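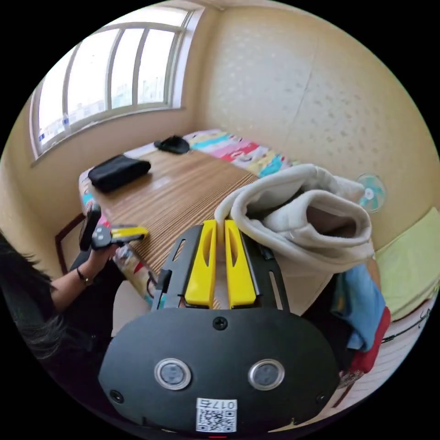
March, late in the evening

I have promised to myself to write in English until the summer, and I have missed four evenings already, so tonight must be a long one. My tea is beside me and the window is open a little. In Claltavville the air smells now of wet soil and of the bakery, which begins its work when the rest of us are going to bed.

The sourdough is the thing on my mind. I have been keeping it for nearly a month and today I baked the first loaf which I was not ashamed to carry to another person. The one before was flat like a hat on which somebody has sat. The one before that had a hole in the middle so big that the butter fell through it to the plate. Today's loaf rose, and it rose evenly, and when I tapped the bottom it gave the hollow sound that Nicanor always describes with his knuckles on the door.

Nicanor Serrano has given me the starter. He brought it from his mother's kitchen in a jam jar, and he calls it Amundsen, for the reason that it survived a journey in the unheated part of a train. I find it a little strange to feed something with a name each morning, but I do it. I say good morning to it also. My sister heard this over the telephone and asked me if I am well.

I will write the recipe here as I made it today, so that I can find it again. 500 grams of strong white flour, and 250 of it I exchanged for the brown flour from Bevwood, the one in the paper sack which always leaks in the cupboard. Then water, then the starter, and salt only after half an hour. The old book says to put the salt together with everything else. Nicanor says the book is wrong, and my neighbour says that Nicanor is wrong. I followed Nicanor because he was the one who could see me.

He came at three o'clock and stood in my kitchen with his coat on, because he was "not staying". He stayed until six. He does not let you knead. You must fold the dough, turn the bowl, fold again, and then leave it in peace, and it is this leaving in peace that I do badly. I lift the cloth. I put a finger. He told me that I treat the dough like a patient in hospital. I said that in hospital at least they have visiting hours, and he laughed so much that he finally took off the coat.

The oven is the difficulty. It belongs to the landlord and has its own opinions about temperature. I set it at 238, which is a foolish number, but between the two marks on the dial there is a scratch, and when I put a thermometer inside last week this was what the scratch meant. Above it the crust goes black on the left side. Below it the bread is pale and looks as if it has had bad news. So I turned it to the scratch, put the iron pot inside to get hot, and went to sit in the corridor, where it is cooler.

In the corridor I met Alfie Fothergill from upstairs. He was carrying his bicycle on the shoulder, and he stopped on the landing to ask what was the smell. It was only the empty pot, and perhaps a little of last week's cheese. But he sat down on the step and told me that his grandmother baked for her whole street, and that the children were sent to her door with a clean cloth and had to wait on the wall without talking. He is 92 himself next birthday, and he still carries the bicycle! I offered to help and he looked at me as if I had offered to cut his meat. He told me also a word I did not know, "proving", for the time when the dough is resting. I had been saying "sleeping". He said that sleeping was better and I should keep it, but I think he was being kind. I have written both words on the paper on the fridge.

When the loaf came out I let it stand for one hour, as you must. This was the longest hour of the month. I washed the bowls, I swept the flour from the floor, I answered the letter from the dentist. Dough had dried on the tap and I had to remove it with a fingernail. Then I cut. The crumb was not so open as in photographs, but it was soft and a little shiny, and there was a sour taste which arrived slowly, after the salt. I ate the first slice standing up. The second I ate with the plum jam from Ollia, the small shop behind the post office, where the woman writes the labels by hand and never the same way twice. This jar says "plumm".

I took half of the loaf upstairs in a tea towel. Alfie opened the door in his slippers, smelled it before he said anything, and then asked whether it was a gift or a loan. I said a gift. He cut it against his chest, with the knife coming towards him -- I could not look -- and ate a piece with nothing on it. "That will do," he said. I went down thinking that he did not like it very much. Then I asked Nicanor by telephone, and he explained me that from a man of this age in this town it is very high praise, and that I should be careful not to repeat it to the baker.

I wonder sometimes why I wanted to learn this. At home we never baked bread. My father bought it each morning on the way back from the night work, and it was on the table when we woke, so for me bread was a thing that appeared. I remember the paper bag more than the bread: it was warm, and the corners had become transparent from his hands. He would laugh at me now, with my jar and my scratch on the dial. He would also eat four slices and ask what was for dinner.

Things to remember for the next time. Use rice flour in the basket, for today the dough stuck on one side and I had to speak to it. Cut the top more deeply and with one movement, not like a person who is signing for a parcel. Ask Nicanor if Amundsen can live in the fridge when I go to my sister, or if he must have him back for that week. Buy another tea towel, as I do not believe that the first one will come down again from upstairs.

It is nearly midnight and the bakery has its lights on. I have fed the jar and put a rubber band at the level, to see in the morning how high he has climbed. Tomorrow I will try to write about the choir.

Contact | Copyright, all entries belong to their writer | Back to top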